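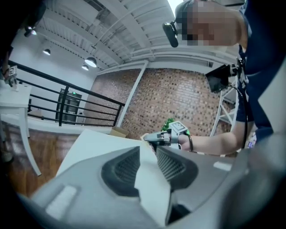 Fig. 1. Flat white piece, held out from one gripper, a second pointing toward it, wood floor behind.

Unit 4 - Handling flat stock (sheets and boards)
Notes by Kamala Salian, for the Zurkeo evening class. Revised 2026-08-12

Read before the practical. Bring a pencil and the worksheet from last time.

1. Why flat things are awkward
Big face, thin edge. Almost nothing to hold. A sheet sags in the middle, a board doesn't but it swings. Corners get hit first, always. Most of the damaged pieces in our rack have one bad corner and are fine everywhere else.

2. Approach
Come in at the edge, low, straight on. If you come in at an angle the edge rides up and you crease it (sheet) or chip it (board). Fig. 1 - note the white piece lies on a diagonal to the viewer. Fine. Line yourself up with the piece, not with the table.

3. Grip
Light first, then firm. Pinch far enough in that the edge can't roll. On thin sheet, too firm leaves a dent you will see later under side light. Practice on offcuts untill you stop leaving marks.

4. Two holds or one
Small piece, one hold in the middle of the long side.
Anything that droops, two holds. Opposite edges if you can reach, otherwise two corners of the same side and let the far end rest on the table.
Lift both together. Say "up" out loud if there are two of you, it feels silly and it works.

5. Leaning over the work
Normal to want your face close. OK for lining up, then straighten before you lift. Sleeves short or rolled. Anything dangling from the wrist - keep it clear of the edge, a loop will catch a corner and drag the whole piece round.

6. Setting down
Near edge first, then lower the rest. Don't drop the last inch, the air under it pushes the sheet sideways. Check square against the pencil line. If it's off, lift again, do not shove.

Practical
Rack B, 21 sheets Tandex white plus the Chettiar boards. Work in pairs, swap after each stack. Sheets with a bent corner go in the seperate pile by the door.

Worksheet: questions 1 to 5 before class, 6 after. Vivance reading is optional this unit, pages on joining can wait.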